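Nesby's sorting arms are back at work after a fault in November's software update

Folks at Nesby's small parts shop were happy to see their pair of robot arms moving again on 22nd April, after a stubborn gripper fault kept the cell shut down for 14 days and left the people on the packing side sorting bolts and nuts by hand, the way they used to (and with plenty of good-natured grumbling, we hear).

The trouble was first noticed when the right arm let go of a part a moment too soon and then swung back toward its rest position faster than it should have. The stop circuit did its job and no one was hurt - the door to the cell was closed the whole time - but Nesby decided, quite sensibly, to keep the power off until the cause was found. 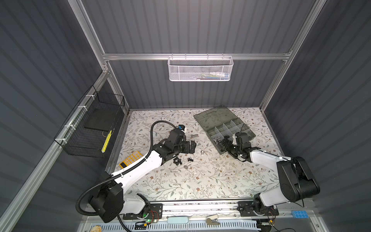

The two arms in Nesby's enclosed cell, with the right gripper over the parts organizer.

Finding it took some patience. Jae-hoon Cha, who looks after the cell, went through 232 logged runs with help from Hetemach, the company that supplied the control software, and traced the fault to a setting that had been changed in an update last November. Under certain loads the controller lost track of how far the fingers had closed, and it had been doing so, on and off, for nearly 9 weeks before anyone caught it.

"I must have watched that gripper open and close in my sleep," Cha told us with a laugh. "But I'd much rather lose two weeks than have somebody reach in there at the wrong moment."

Hetemach has sent a corrected version to its other customers, and Nesby has lowered the top speed of both arms while the new settings are checked. Cha expects that to last until the next service visit.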